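Wrist Camera or Overhead Camera? Close-Range Positioning of a Two-Finger Gripper
Student project report, Robotics Laboratory, Balolthorpe

Summary

The project compared two camera positions for guiding a parallel gripper onto light-coloured cylindrical objects. One camera was fixed above the bench and the other was carried at the wrist of the arm. Both were run with the same controller, the same gripper and the same objects. The overhead camera gave steadier estimates of position at long range. The wrist camera gave smaller errors in the last part of the approach, but it was more easily upset by poor contrast and soft focus.

1. Background

The laboratory's pick-and-place bench uses a Rerton arm with a Zenley two-finger gripper. Until this year all targets were located from the overhead camera alone. The method works well for blocks and dark parts. It works less well for pale, round items on a pale surface, where the outline found by the software shifts from one reading to the next. A cylinder lying on its side adds a second difficulty, as the gripper must be turned to close across the body and an error in angle tends to roll the object away.

The question put to us was whether a small camera at the wrist would reduce these failures enough to justify the extra cable and the extra calibration.

2. Equipment

The fingers are black with ridged inner faces. They were used as supplied, with no added padding. Finger speed and closing force were set once at the start and left alone.

The overhead camera was already in place and was recalibrated before the tests. The wrist camera was bolted to a bracket made in the workshop and aimed so that both fingertips would appear low in its view. This gives the software a fixed reference, so that the gap between the fingers can be compared directly with the position of the target. Focus on this camera is set by hand with a locking ring.

Control was by the Sorrentino controller, which accepts a target position and angle from either camera. Changing from one camera to the other requires a restart of the vision program but no change to the motion program.

3. Method

The tests comprised 80 approaches, divided equally between the 2 camera positions. For each approach the arm moved to a start position above the bench, took a reading, moved to a pre-grasp position and took a second reading before closing. An approach was counted as a success if the object was lifted and held until the arm reached the drop position.

Objects were placed by hand in 4 marked zones. The angle of the object within the zone was taken from a list drawn up beforehand, so that both cameras faced the same set of angles. The room lights were left on and the blinds were kept down throughout. Each fault was noted under one of three headings: not found, wrong position or wrong angle.

4. Observations

With the overhead camera, most faults were of position. The arm itself blocks part of the view once it is above the target, so the second reading was often poorer than the first. In several approaches the controller rejected the second reading and closed on the first.

With the wrist camera there was no such blocking, and the second reading was usually the better one. Faults were mainly of the type 'not found'. White cylinders on a white surface gave weak edges, and in many readings the software followed the edge of the shadow beneath the object instead of the object. Printed marks helped a little where they were in view, although they were seldom sharp enough to be matched.

Focus proved to be the main limit. The ring had been set for the distance at pre-grasp, and readings taken higher up were soft. We reset it after the first session, then repeated 2 approaches from that session as a check. The change improved the high readings and made the low ones slightly worse.

Calibration of the wrist camera drifted when the bracket was knocked. The bracket has a single bolt and can turn under load – a second bolt or a locating pin would prevent this.

5. Discussion

The two positions fail in different ways, which suggests using both. The overhead camera could supply the first reading and the wrist camera the second, with the controller falling back on the first if the second is rejected. The motion program already allows for this, but the vision program would need to keep both cameras open at once.

A darker bench covering would probably remove a good share of the 'not found' faults at almost no cost. It was left out of this project in order to keep the conditions the same as those of earlier work on the bench.

6. Further work

The combined arrangement should be tried first, using the same zones and the same list of angles. The bracket should be remade before any new calibration is carried out. We also recommend saving the wrist view at every rejected reading, as the fault headings alone do not show whether contrast or focus was to blame.

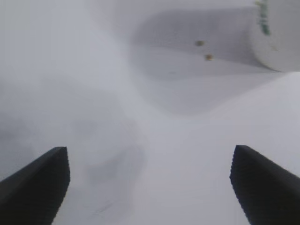 Settings files for the controller and both calibrations are stored with the motion program on the laboratory computer. The focus ring was left locked at its second setting.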